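Section 4. Washing and Drying Cotton Bedding

Applies to Flumia washer-dryers, Raltcombe and Brostby models. Wool and down: see Section 5, don't use this one.

Before you start

Check the care labels. Check the lint filter too, behind the lower flap, quarter turn left. If it sticks, don't force it, run a short rinse and try again.

Close zippers and buttons on duvet covers. Turn covers inside out. Pillowcases can go in any way.

Note: new dark sheets go in alone for the first 2 washes. Color will come out, no setting stops it.

Washing

1. Load loosely. Drum no more than two-thirds full for bedding. A wet double sheet is heavier than you think.

2. Detergent in the left drawer. Softener in the small one, or skip it. No softener with towels.

3. Turn the dial to COTTON. Press TEMP until it shows 60 for whites. Colors, one setting lower.

4. Press START. Door locks after about 10 seconds. A click is normal.

5. To add a forgotten item press and hold PAUSE. If the door symbol stays lit the water level is too high and teh door won't open. Wait for the next cycle.

Caution: door glass gets hot on whites. Keep kids and pets away until the light goes out.

Drying

6. Shake everything out first. Sheets roll up into a ball and the middle stays damp, this is the number one complaint we get at Chidiac service.

7. Pick CUPBOARD for folding right away, IRON if you plan to press. Never TIMED for a full load of bedding.

8. Halfway through, pause and pull out anything twisted. Restart.

9. Take out as soon as it beeps. Leaving it in sets the creases.

Folding and putting back

10. Flat pieces, hold by two corners and let the rest hang. Bring corners together, smooth down, fold again.

11. Mattress must be fully dry before covering. Start with a far corner, then the one diagonally opposite. Smooth from the middle out.

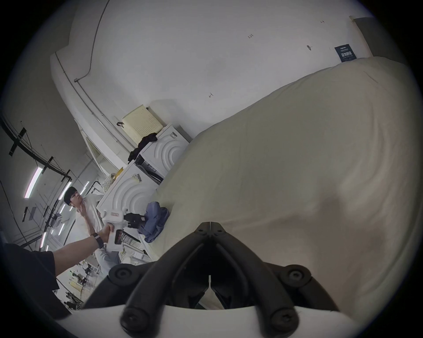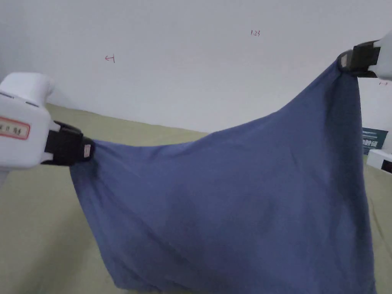

Fig. 4-2. Cream fabric (first picture) and blue cloth held up by its corners (second picture).

12. Any damp patches left, hang the piece over a rail for an hour. Don't put it away damp, it will smell by Monday.

Note: fitted sheets shrink a little, even at low heat. If the corners start popping off, buy one size deeper next time.

After each bedding load

Clean the lint filter again. Yes, again. Wipe the door seal, bottom fold especially, lint and hair collect there. Leave the door open a bit.

Problems

Load still wet, cycle finished: filter blocked or drum overfilled. Split the load, run CUPBOARD again.

Loud banging in spin: one heavy piece on its own. Add a couple of towels to balance it out.

Display shows 100 and blinks: overheat cutout. Unplug, let it cool compeltely, check the rear vent for fluff. If it comes back, stop using the dryer and call Chidiac service. Have the model name ready, it's inside the door rim.

Gray marks on whites: run an empty COTTON cycle at 60 with no detergent, then wipe the seal.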